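Clemix 2 grasp planner: review after a month of shelf picking

Clemix is a grasp and motion planner from Stevach. It takes a point cloud and an object mask, ranks grasp candidates, and hands a checked arm path to your controller. We moved to version 2 in November from Verstraete, which we had used for two years. Our task is picking fruit out of open cubbies with one arm while the other holds a basket.

Setup took an afternoon. The installer found our driver without trouble, but the hand model had to be entered joint by joint. The import tool reads arm files fine and drops the thumb limits on hands, with no warning. Check those first.

Planning is quick. On our desktop a full plan takes some 20 milliseconds when the shelf model is already loaded. Verstraete took 74 on the same machine. The first plan after a scene change is slower, and the progress bar means nothing.

The best part is the way it treats the shelf. You give it the panels as fixed planes and set a clearance, and it keeps the wrist and forearm clear of the edges as well as the fingers. Verstraete only checked the hand, so we used to pad everything by hand.

Perception is weaker. Clemix has a built-in mask step, and it struggles with shiny skins. We turned it off and feed in masks from Tradeo, which plugs in through a short config file. Depth on white panels is still noisy, and you will want the plane fit switched on.

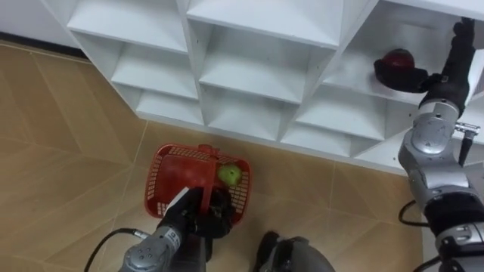
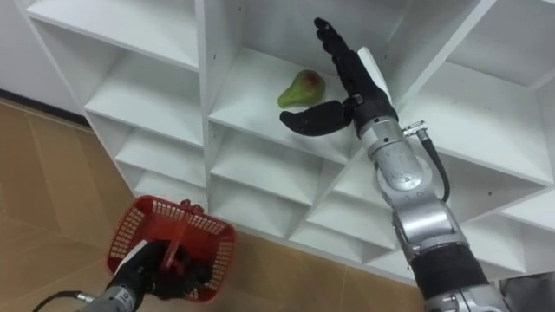

Two-arm support is new in version 2 and is the reason we upgraded. You can mark one arm as "holding" and give the held item its own collision shape. With the pear, the open hand has to get its thumb low over the shelf while the other hand keeps hold of the basket, and both need to be in the same plan. Clemix handles that as one problem. The handle has to be modeled as a separate piece, or the planner treats the top of the basket as solid and rejects every drop.

The log viewer needs work. It lists rejected grasps by number only, and filtering them crashes it on long runs. The manual is 47 pages and covers two-arm mode in one of them.

I would buy it again for shelf work. For open tables, Verstraete is cheaper and does the job.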